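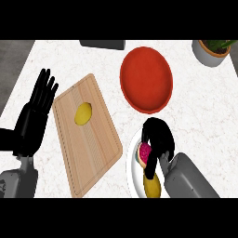 Zallis Ballot Desk
Counting and membership software for internal party elections

Zallis Ballot Desk handles leadership contests, candidate selections and executive elections run by political parties and their local branches. It covers the period from the opening of nominations to the publication of the declared result. It does not manage fundraising or campaign messaging.

The standard licence supports up to 4,000 eligible voters in a single contest. Larger contests require the Federated licence, which divides the roll by region and combines the totals at the close of voting.

Membership roll

The roll is imported as a CSV file or drawn from Jivero Members through the supplied connector. Each record must carry a membership number, a joining date and either a postal address or an email address. Records that lack any of these are held in a separate queue and cannot be issued a ballot until corrected.

The cut-off date for voting rights is set once, before nominations open. Changing it afterwards requires two returning officer accounts to approve the change, and the entry is written to the audit log with both user names.

Duplicate detection compares surname, date of birth and postcode. Suspected duplicates are flagged but never merged automatically.

Nominations

Candidates submit papers online or through the returning officer. The system checks each signature against the roll and rejects signatures from lapsed members. The threshold is configurable; the default is 20 valid signatures for a branch contest and 300 for a national one. Where party rules require signatures from a spread of regions, a minimum per region can be added.

Entry fees can be recorded in full or by instalment. A candidate whose final instalment is unpaid at the deadline is shown as incomplete and does not appear on the ballot proof. Refundable deposits are recorded separately from fees.

Voting methods

First past the post, alternative vote, single transferable vote and exhaustive ballot are included. Weighted voting by constituency is available under the Federated licence only. The method cannot be changed once the ballot proof has been signed off.

Postal and online voting may run together. If a member returns both, the first ballot received is counted and the second is logged as void. Parties whose rules give priority to the postal ballot should set this under Precedence before the roll is locked.

Withdrawals

When a candidate withdraws after ballots have been issued, the returning officer may either leave the name in place and transfer preferences at the count, or void the issue and start again. The first option is not available under first past the post.

Scanning

Paper ballots are read with the Kusuma 2 sheet-fed scanner or any TWAIN-compliant model. Ballots with unclear marks are sent to an adjudication screen, where two users must agree on the reading. Disagreements pass to the returning officer.

Count reports

Reports are produced as PDF and CSV. The preferential report lists the transfer at each stage, exhausted ballots and the quota where one applies. Totals are hidden from all accounts until the close of voting.

Requirements

Windows 10 or later, 8 GB of memory, and a wired network connection for the counting station. The online voting module is hosted by Zikero and needs no local installation.

Supply and support

Licences are issued per contest or per year. The contest licence begins when the roll is imported and ends when the result is archived. Telephone support is included during the voting period, from 8 am to 8 pm. Annual licences are renewed each January.

Training for returning officers is booked separately. For quotations and sample count reports, contact Bayu Subramaniam, Elections Products, stating the number of eligible members, the voting method and whether paper ballots will be used.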